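Glossy coffee table, trash all over it after every get-together - is a polish worth the money?

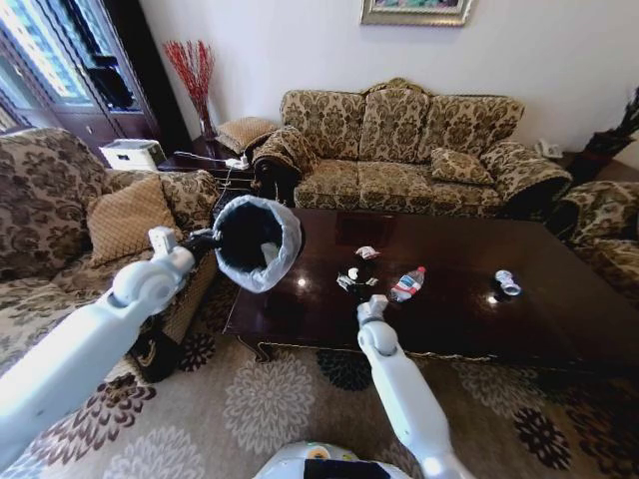 lizelle_z
So I keep being told that the fix for a high-gloss table is a better polish. I don't buy it. Ours is dark wood with the carved gold trim along the front, and it shows everything. People leave tissues, wrappers, a bottle on its side, a crushed can, and once all that's cleared there are rings and smears you can see from the doorway. My sister swears by Clista spray. Anyone used it for more than a week?

Posted 05/09/2024

barbu_fan
Used it for 4 months. Nice shine on day one, then it grabs dust like crazy. Save your money. Damp microfiber, then a dry one, done.

J. Pan
Depends on the finish. If it's lacquer, a damp cloth is fine. If it's an old shellac you can cloud it with water. Does the seller say what it is?

lizelle_z
The seller said "premium finish." So no.

shuzhen_li
I'd worry less about the spray and more about the can. Soda left in a crushed can leaks out the side and sits there. Same with a bottle lying down if the cap isn't tight. Get the drinks off first, then the paper, then wipe. Most people do it backwards and push a sticky tissue around.

barbu_fan
Does the order matter that much? It's six pieces of trash. Take the wastebasket to the table, drop it all in, go to bed.

shuzhen_li
It matters if you tip a half-full can into a bin with a thin liner. Ask my carpet. Bottles and cans go to recycling anyway.

Jinfeng Hou
Unpopular opinion, the problem is the table. That kind of set, with the damask sofa and matching armchairs, is made for looking at. We had one, and every guest put a wet cup on it. My parents finally laid a sheet of glass on top. Ugly, but no more rings.

lizelle_z
Glass on a shiny table so I can clean the glass instead. Not convinced.

J. Pan
Felt pads under it, or you'll trap moisture. And skip anything with silicone in it if you ever want it refinished.

barbu_fan
Coasters. 3 bucks.

lizelle_z
We own coasters. They're in a drawer. Going with the two cloths for now, I'll try a spot under the edge first.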